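Renting a community hall for a family party, what should I check?
Posted by selley_parent, 28/10/2018

Hello all. We want to rent the small hall in Prorkdale for my daughter's birthday in June. The price is 300 for the afternoon, and they ask also for a deposit of 700, which seems to me very high. We expect nearly 90 guests, many of them with small children. Is such a deposit normal, and what must I ask before I sign?

hapeta22
Yes it's normal. Just pay it, you get it back.

Wuvport Mover
I have rented halls several times in Wuvport, so I can tell you what I learned. The deposit is high in many places, but please read on which day they return it. In my contract it was written "after inspection" and no date, and I waited a long time. Ask them to write a date.

Ask also whether the hours include the setup. My first time I paid for four hours and lost one of them carrying chairs. For the children, reserve one corner away from the kitchen door and put simple toys there, for example plastic blocks in different colors.

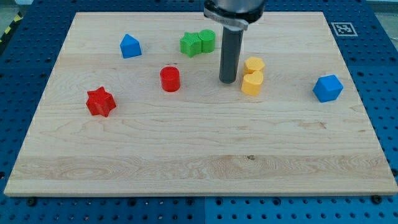
Things to have in writing:
- the time when you can enter and the time when you must leave
- who cleans the floor and who takes the trash
- how many people are allowed in the room, with children counted
- if music is permitted, and until what hour

With so many guests I would look at the small hall once more before paying.

doorkey2854
I agree with the above, except for the toys, my kids only ran in circles the whole time. Take pictures of the walls and floor when you arrive. Also ask about parking, in Prorkdale it is bad on weekends.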